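In Praise of Mending Things Badly

My grandmother could darn a heel so finely that you had to hold the sock up to a window to find the repair. I can't do that. My darns look like a waffle that somebody sat on, and I love them, and I would like to spend a few minutes persuading you to make some ugly ones of your own.

I started two winters ago, in December, during a week when the bus up to Herncombe wasn't running and I had finished my library book. I had a pair of thick hiking socks with a hole at each big toe. They had cost more than I like to admit, and the rest of the wool was in great shape. I found a needle in the kitchen drawer, borrowed some yarn from a half-finished hat, stretched the toe over a light bulb (unplugged, cold, taken out of a lamp) and went to work. It took me most of an evening. The result was lumpy and bright orange and it rubbed a little on the left side. I wore those socks the very next morning and felt like I'd built a house!

What surprised me was how much I thought about the sock while I was working on it. I had owned it for years and never really looked at it. I didn't know that the heel turned a corner, or that the stitches ran up the foot in little columns of V shapes, each one hanging on to the one below. Somebody worked that out, centuries ago, with sticks. A flat thread goes in and a foot-shaped tube comes out, and we buy it in packs and lose it behind the dryer.

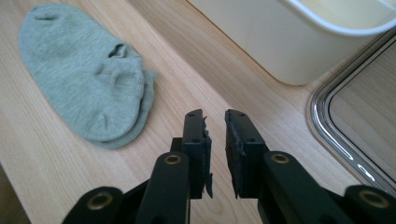
5 min read

Now, I know the case against mending, and I take it seriously. The first thing people say is that it makes no sense on paper. A plain pair of socks costs less than a sandwich. If you paid yourself anything at all for the hour you spend on a hole, you'd be deep in the red. True! But we don't send ourselves a bill for the hour we spend on a crossword, or for watching a ball game we could have read the score of later. I darn while I listen to the radio. The hour was going to go by anyway, and at the end of this one I have a sock.

The second objection is better. My friend Charmaine Khumalo, who has raised three kids and has no patience for hobbies dressed up as virtue, told me that her mother mended because she had to, hated every minute, and threw a small party the first year she could afford to stop. I've thought about that a lot. There is something a bit silly about taking up by choice a chore that other people were so glad to put down. I don't have a full answer for her. I can only say that plenty of things went the same way, bread and vegetable gardens among them, and that I'd hate to see the knowledge disappear just at the point when we could finally enjoy it. Charmaine still thinks I'm playing at it, and she may be right. She did let me fix the elbow of her green cardigan, though.

The third thing people say is that they wouldn't be any good at it, and this is the one I really want to argue with. Of course you won't be good at it! Why should you be? We've gotten so used to seeing expert work all day long that we've lost our nerve about the ordinary kind. You look up how to patch a pair of jeans and you get a gorgeous indigo masterpiece with 600 tiny white stitches lined up like seeds, and you quietly put the jeans back on the pile. I did exactly that for years. The beautiful version scared me off the useful version.

A hole doesn't care about beauty. It wants some threads going one way and some threads going the other way, over and under, anchored in fabric that's still sound. You start well outside the worn part, go back and forth until you've covered it, then turn and weave across. Leave tiny loops at the ends so it has room to shrink. Don't pull tight. That's nearly everything I know, and I've kept a whole drawer of socks going on it.

I keep a tally on the inside of the closet door, and on Friday I made mark number 274. That includes buttons, which some will call cheating. It also includes a backpack strap, two oven mitts, a tent bag and one very patient stuffed rabbit that belongs to a neighbor's son. I'm hoping to hit 292 before the weather warms up, for no reason except that it would finish off a row.

There's a side effect I didn't expect, which is that I shop differently. I turn things inside out in stores now. I look at the seams and tug at the buttons, and I check whether there's enough fabric in a hem to let it down later. I've put back a lot of sweaters this way. When I do buy one I'm happier about it, and I'm far less nervous about wearing it out to the woodpile.

So pick the worst sock you own, one you were about to throw out anyway, so there's nothing to lose. Use yarn in a color that doesn't match. Do it badly, in front of the television, with a snack. Then wear it with a pair of low shoes and let the orange show.

We use cookies to remember your settings and to see which essays get read. Accept | Manage choices

© Pukach Essays | Contact | Back to top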